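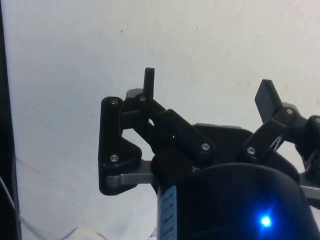

Projects > Pevby > linen-log > README

We use cookies to remember your settings. Accept all | Manage choices

Pevby Linen Log

Hi! So you've found the linen log, which is a spreadsheet of white cloths and the white tubs and boxes that sit on them. I started it because I was forever pulling a tablecloth out of the cupboard, shaking it open and finding the same old brown mark I was sure I'd dealt with the last time. I wanted to look up a cloth and see what had been done to it. Then Ewurabena Kwofie asked if she could add her napkins, and Bongani Mtshali had a whole shelf of plastic food containers with lids that didn't match, and well, now it has a README.

Current version was put up on 28 May 2021. The next one should be ready in June if I get the napkin tab sorted out (the napkin tab is a mess, please be kind about the napkin tab).

What's in it

There are 200 rows in the main sheet. Each row is one look at one thing on one day, so the same cloth can turn up many times. 127 of the rows are cloths of one kind or another: table covers, napkins, dish towels, and a few squares of fabric that never got a hem and just live in the pile. The rest are containers, lids, and a couple of trays that Bongani slipped in when I wasn't looking.

Files you'll get:

linen_log.csv (the main sheet, start with this one)
marks.csv (one line for every stain or smudge, tied back to the cloth by its tag)
lids.csv (which lid goes on which base, as far as we know)
notes.txt (me rambling, plus some laundry advice from Gudrun Reinholz that is much better than mine)

Columns in the main sheet

tag: a short code, like PV-C for cloths and PV-T for tubs, then a number. The tags are on paper slips pinned to a corner, so if a slip fell off in the wash the tag has a question mark after it.

kind: cloth, napkin, towel, scrap, tub, lid, tray.

color: almost always white. I did try splitting it into bright white, gray white and cream, and Viola Cirillo and I disagreed on so many of them that we gave up. There's a free text column called shade_note if you feel strongly.

state: how the thing was lying when we looked. Flat, folded, bunched, draped or stacked. Draped means some of it hangs over an edge. Bunched means it's all gathered up at one spot and you'd have to pull it out to see its size.

creases: none, soft, sharp. Soft is what you get from a cloth that's been handled. Sharp is from an iron or from being at the bottom of the pile all winter.

marks: yes or no. If it's yes, go look in marks.csv.

with: anything else on the table at the time, by tag if it has one.

How we fill it in

I like to lay the big cloth out first and leave it on the table for the whole session, because everything white shows up differently against it. A lid that looked perfectly clean on the wood counter can look yellow next to a good cloth, and a cloth I'd called white goes gray the second a shiny lid sits on it. It's a bit humbling!

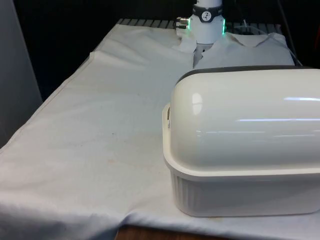 Photo: Viola Cirillo, for the Pevby Linen Log

This one is a handy guide to a few of the values. The big cloth gets state = draped and creases = soft, and marks = yes for the brownish stain on its left half and the fainter smudges elsewhere. The tiny dark speck near the stain gets its own line in marks.csv with type = speck, since we couldn't agree on a better word. That long ridge running in from the left is a fold, and we don't count folds as marks. The smaller piece of white fabric toward the back is bunched. And do look at how much brighter the domed lid is than the cloth under it, that's exactly the trouble I was going on about.

The container is a nice type to know, too. Domed lid on top, a ribbed base below with a flared rim, and a little notch under the rim at the end. In lids.csv this sort goes down as dome / ribbed. The dark gray band on the lid goes in the trim column, which I added late, so older rows have it blank. Blank there means "didn't write it down." It doesn't mean plain.

Marks, and how fussy to be

We write down a mark if you can see it standing at the edge of the table. No lifting the cloth to the window, no magnifier. Teodoro Bravo did one session with a flashlight and logged 17 marks on a single napkin, and I've left those in (they're flagged with session = T) but you may want to drop them before you do any averages.

For type we use stain, smudge, speck and scorch. A stain has an edge you could trace with a finger. A smudge fades out. If it brushes off it was a crumb, and please don't log it.

I don't guess what a mark is made of. The first few rows say things like "tea??" and I've moved all of that to the notes, where it can do no harm.

Washing

The wash column is only filled in for things I washed myself. Ewurabena sends hers out to Owusu, and all we get back is clean linen and a slip. Gudrun soaks everything overnight in cool water before it goes anywhere near soap, and her full method is in notes.txt. Mine is: put it in, hope.

Known problems

- The same cloth is in there under two tags at least once. I think PV-C 31 and PV-C 44 are the same one, turned around.
- Size was measured along one side only in the early rows. Fine for square napkins, no use for the table covers.
- Bunched items have no size at all. That's on purpose.
- Nearly everything is white. If you want to learn something about patterned linen you'll need another list, and I'd love to see it.
- The two people who judged creases most often (me and Viola) have pretty different ideas of "soft." Check the who column.

Using it

Go ahead and use it for whatever you like, just keep the names in. Bongani has been trying it out with Utis, his little pantry script, to match lids to bases, and he says the dome / ribbed pairs come out well and the flat ones are hopeless. I've seen his kitchen shelf and I believe him.

If you'd like to add rows, copy the blank line at the bottom of the sheet, fill in what you can and leave the rest empty. Please pin a tag on the thing before you put it away. I still have a stack of cloths from the Trotton cupboard with no slips on them, and I'll be going through those next, starting with the biggest.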